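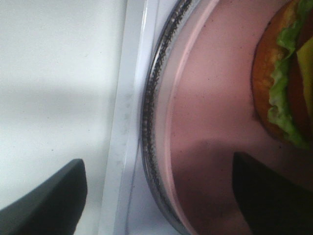 Fig. 1. Wrist camera view, fingers open, with the burger on the pink plate.

Gripper Comparison: Final Report
Arwel Owen, lab partner Innes Cruickshank
13 December 2018

So back in September Innes and I picked "compare two grippers" off the project list because it sounded easy. You close one gripper, you close the other gripper, you write down which one dropped stuff. It ended up eating most of our semester, and I still had fun with it!

The two grippers were the Killex (two hard fingers, dark, pretty wide) and the Gradulow, which has soft pads and a much shorter stroke. Both went on the same Navar arm with the same small camera at the wrist, so the view you get in Fig. 1 is the view we were driving from. We did not have a second camera. I asked for one twice.

What we picked up

The main test object was the burger. It's a nasty shape for a gripper because the bun is round and the lettuce sticks out in a frill, so what looks like the edge in the camera is often just lettuce. Innes wanted to use wooden blocks like last year's group, and I talked him out of it (sorry Innes). Each gripper got 100 tries at lifting the burger off the plate, moving it over and setting it down again. A try counted as good if the burger stayed in the fingers the whole way and landed right side up.

Results

The Killex got 70 good ones out of 100. The Gradulow got 16 fewer, so 54. I really expected it to go the other way, since everybody in our section kept saying soft pads are better for food shapes. Our best guess is the stroke. With the Gradulow you have to be almost perfectly centered before you close, and if you're a little off, one pad lands on top of the bun and squashes down instead of going around it. When it did get a good hold, though, it was a really nice hold, and I'd trust it more on a long move.

The camera part

This took way more time than the grippers did. When the fingers are wide apart, one of them can be over the plate while the other is still out past the rim, over the white surface, and the burger is way up in the corner of the picture. That's pretty much Fig. 1. You have to learn to steer toward something you can only half see. Shadows on the plate also fooled our edge finder (we used the Dabbas one from class, default settings), and it liked the dark speckled rim a lot more than it liked the bun. We ended up doing all the counted tries by hand control and leaving the edge finder out, which cost us the automatic section of the proposal.

If we did it again

I'd mount the camera farther back, and I'd try the Killex fingers with thin pads glued on. Innes thinks we should have logged finger force too. He's right, but the log file from the one day we tried it is unreadable and we ran out of lab slots.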